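Sustbridge Sync
Config and file sync tool for small dev teams
A Piselum product

Overview | Plans | Install | Limits | Changelog

Keeps the config files in your cloud storage bucket and the ones on your laptops the same. One small agent, one command line tool, a web dashboard if you want it. Runs in the background. No more downloading the settings file by hand after every backend change and then forgetting which folder it goes in.

Works with mobile and web projects. Any bucket that speaks the usual object storage API. Git not required but plays fine with it.

What it does

Watches a bucket path. When a file changes, pulls it down to every machine linked to the project. Keeps the old copy so you can roll back. Tells you in the terminal what changed, line by line, before it overwrites anything (you can turn the prompt off).

Pushes too, if you give it write access. Most teams don't, and leave pushes to the build server. Up to you.

Secrets get masked in the diff output. Masking is by key name, so if you call your password field "banana" it will show up in plain text. Add your own names to the mask list in the project file.
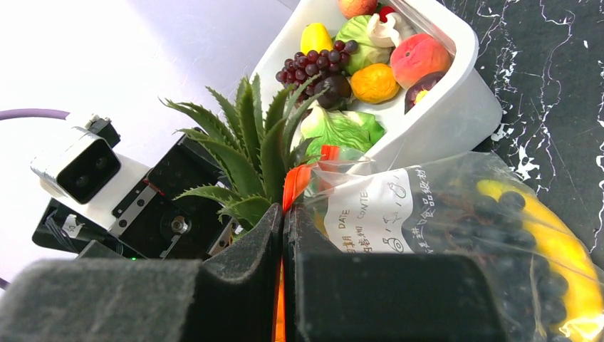

Orange tie and spiky green leaves

Plans

Solo. One project, 2 linked machines, 1000 sync events a month. Free. No card.

Team. Unlimited projects, 3000 sync events a month per seat, rollback history, dashboard. Billed monthly or yearly, cancel from the account page.

Kemex add-on. For teams already on the Kemex build runner. Hooks sync into the build step so the runner always has the current config before it compiles. Team plan only. Needs runner access token.

A sync event = one file, one machine, one change. Ten files changed on three laptops is thirty events. Failed pulls are not counted. Retries are not counted. Dry runs are not counted.

Going over: nothing gets cut off mid-month. You get an email, then the agent drops to checking once an hour until the month rolls over or you upgrade. Manual pulls still work at full speed.

Requirements

Mac, Linux or Windows. 64-bit only.
Outbound HTTPS. No inbound ports.
Read access to the bucket. Write access only if you want push.
Bucket versioning turned on if you want rollback past the local copies.

Memory use is small. Agent sleeps between checks. Older laptops OK.

Install

Download the package for your system from the account page. Run it. Then in the root of your project:

sustbridge login
sustbridge link
sustbridge pull --dry

The last one shows what would be pulled without touching anything. Look at the paths. If they look right run it again without --dry. If the paths are wrong, edit the target line in sustbridge.conf and try again.

Link asks for a bucket name, a prefix and a region. Leave the prefix blank to watch the whole bucket. Don't do this on a bucket full of user uploads, please. Set a prefix.

To run the agent at startup: sustbridge service on. To stop it: sustbridge service off. On Linux this writes a user-level unit, so no sudo.

Multiple environments

Each environment gets its own block in the project file. Name them whatever. Switch with sustbridge use staging, sustbridge use prod and so on. Switching pulls right away unless you add --later.

The agent won't overwrite a local file that has unsaved changes relative to the last pull. It writes the new one next to it with .incoming on the end. Merge by hand or run sustbridge take to accept the incoming version. We get asked for auto merge a lot. Not planned for now, config formats are too different and a bad merge in a settings file is a rotten thing to debug.

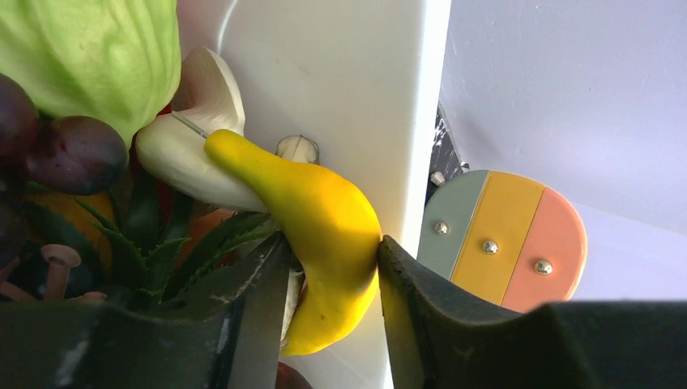 Environment blocks can inherit. Put the shared stuff under base and only list the differences below. Inheritance is one level deep. Two levels was in the beta and confused everyone including us, so it came out.

Permissions work per environment as well. You can let the whole team pull staging and only give prod to a couple of people. Set this in the dashboard under Members. Changes apply at the next check, or right now if the person runs sustbridge login again.

Known limits

Max 982 files per project. That's the manifest size cap, will go up in a later release. If you have more than that under one prefix, split into two projects.
Symlinks are skipped with a warning.
File names that differ only by upper and lower case will clash on Mac and Windows.
Dashboard diff view doesnt handle binary files. They sync fine, you just see "binary changed".
Proxy login prompts are not supported. Put the proxy details in the environment instead.

Changelog (recent)

August release: faster first pull, masked keys now work in nested JSON, fixed a crash when the bucket region was blank. Fixed the agent starting twice after sleep on Windows. Thanks Noman Ghumman for the logs on that one.

Previous: new --later flag. Clearer error when the token has expired. Removed the old sustbrige alias (yes, the misspelled one, check your scripts).

Moving from Hartono

If you're on Hartono Sync the import command reads your old project file and writes ours. sustbridge import hartono, from the project root. Environments and mask lists come across. Rollback history does not. Uninstall the old agent first or they will both try to write the same files.

Support

Email from the account page, goes to a real inbox. Ridwan Lumenta handles most Team plan tickets. Send the output of sustbridge doctor with your ticket, it saves a round trip. Doctor output has no secrets in it but have a look before sending anyway.

Solo plan support is thru the forum. Replies when we can.

Download | Docs | Forum | Account | Status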